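4. The Open Day as a Setting for Demonstration

4.1 Site and preparation

The open day was held in July in the ground-floor hall of the Durkside building, which is normally used for staff training. Visitors were admitted from 10 a.m. to 4 p.m. through a single entrance and were free to move among the stands in any order. The door counter recorded 2178 entries over the day. This figure includes people who left the hall and came back, and it should not be read as the number of separate visitors.

The humanoid platform was supplied by Prenetti under a loan agreement and operated by two members of the project team. Its control software was the version described in Section 3, with one change: the upper limit on arm speed was lowered for the full period in which the public was present. The change was requested by Beltrán, the firm responsible for the safety review, and was put in place before the doors opened. No other settings were altered.

Each demonstration lasted 30 minutes and followed a written plan. The operator first introduced the platform and explained the stop procedure. The robot then performed a short series of reaching and handing tasks, after which visitors could put questions to the team. The plan did not allow visitors to touch the robot while its motors were powered.

4.2 Clothing and visibility of the mechanism

The decision to dress the platform was taken at the planning stage. Earlier trials at Fovgate had shown that visitors asked mainly about the outer shell and its finish when the robot was presented bare, and the team wished to direct attention to the hands. Dark fabric was selected for the covering, and the fingers were left exposed. Figure 4 shows the result at close range, with the jointed fingers below the edge of the fabric.

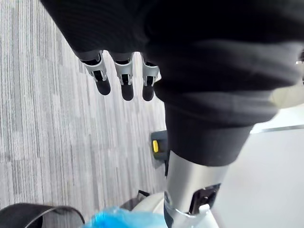 Figure 4. Fingers of the robot below the dark fabric covering, with a silver limb segment and cuff at right.

The covering had practical consequences that were not fully foreseen. Loose fabric near a moving joint must be checked at regular intervals, and a check was therefore added to the plan between demonstrations. The operators reported that the folds tended to settle lower as the day went on. On two occasions the start of a demonstration was delayed while the fabric was adjusted. Future events should use a closer fit at the wrist, provided that it does not limit the range of motion.

4.3 Collection of responses

Visitors were invited to complete a short printed form on leaving the hall. A total of 4000 forms had been printed, which proved to be more than was needed. The form asked what the visitor had expected the robot to do, what it had been seen to do, and whether anything in the demonstration had caused concern. Names and contact details were not requested.

The forms were transcribed by Thoa Hồ, who also prepared the coding scheme. Answers to the open questions were grouped by subject and reviewed a second time by another member of the team. Where the two readings differed, the answer was discussed and assigned to a single group. Forms that had been left blank, or on which only the first question was answered, were set aside and are not included in the tables of Section 5.

Remarks about the hands formed the largest group. Many visitors compared the fingers with their own, and several asked how firmly the robot could hold an object without damaging it. Remarks about the clothing were fewer but more divided. Some visitors wrote that it made the platform easier to approach, while others found that it hid parts of the machine they had come to see. The two views are considered separately in Section 5.2.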